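Shirts, Bins and a Marble-Pattern Table: Folding Gallery

Posted 26 Aug 2019 in Galleries

The Bramham page on drawers got a lot of mail, and most of it asked about T-shirts. This gallery sticks to T-shirts and the bins they go into. Everything applies to plain cotton tees in adult sizes. Kids' shirts and anything with buttons are on the Ghaffari page.

Flat first

Lay the shirt out with the hem toward one side and smooth the body before you touch the sleeves. A table is better than a bed for this. Beds are soft and the shirt sinks wherever you lean on it.
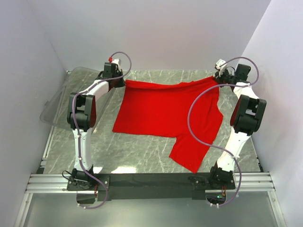
Sleeves go in after the body is smooth. Fold each one straight across at the seam. If the hem is even and the collar is not, pull gently at the shoulders and leave the hem alone. Thin shirts will creep on a hard surface, so keep one hand on the fabric while the other one folds.

For a drawer, fold in thirds the long way, then in half, then in half again. The finished bundle should be close to 6 inches wide. Heavier shirts come out a little bigger and can go at the back.

Into the bin

Clear bins are handy for shelves above eye level because you can tell the colors apart from below. One of our longer shelves at Ikwood holds 12 of them in a single row. We tried fabric boxes there in February and went back to clear plastic after two weeks. The fabric ones sagged in front and had to be labeled.

Work shirts, gym shirts and anything used for painting do not need folding. Put them in a bin of their own and leave it at that.
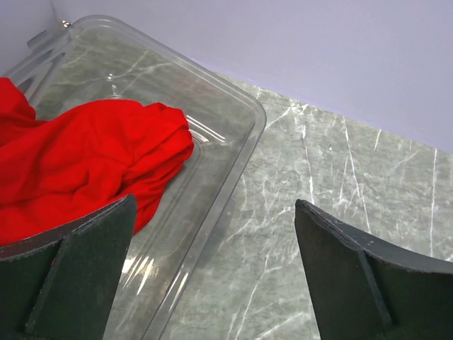
Bins with a rolled or thick rim are easier to pull off a shelf than the thin-walled kind. Wash them with dish soap and dry them fully before putting clothes back in. Skip the lid if the bin gets opened every day.

A bin that is hard to push your hand into is too full. Move the bottom layer out and see if anyone misses it.

Next gallery: Iva sweater shelves, before and after.

Comments (47)
Older galleries
Back to Closets and Laundry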